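The butcher-block table came to Fillerer in August, bought by Ebise Beyene from a bakery that was closing on Kondon Street. She paid for it out of the shop budget and gave the top 2 coats of oil before anyone was allowed to eat off it.

Lunch had been a problem until then. People ate standing up or skipped it. Now the staff bring something to share, mostly raw vegetables and fruit, and put it out in the middle. Jailson Aguiar handles the shopping and keeps the bill under 13 dollars.
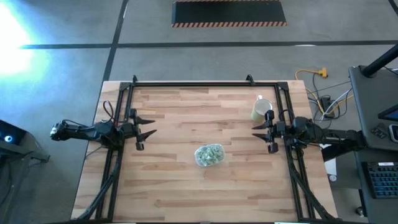
Workplace Desk

Snacks go in clear plastic containers with lids. Green things are popular, and a full box set down on the pale wood at ten is usually light by noon. Mugs live on the table too, and Beyene has given up asking for coasters. Tea rings come out with fine sandpaper and a wipe of oil, working along the grain.

Keegan MacDonald, who sanded it last, likes the mix of lighter and darker strips. "A scratch doesn't show much," he said. "You'd have to go looking for it."

The oil is plain food-grade mineral oil. A new top wants it monthly, an older one 4 times a year. Let it soak in overnight and rub off what is left in the morning.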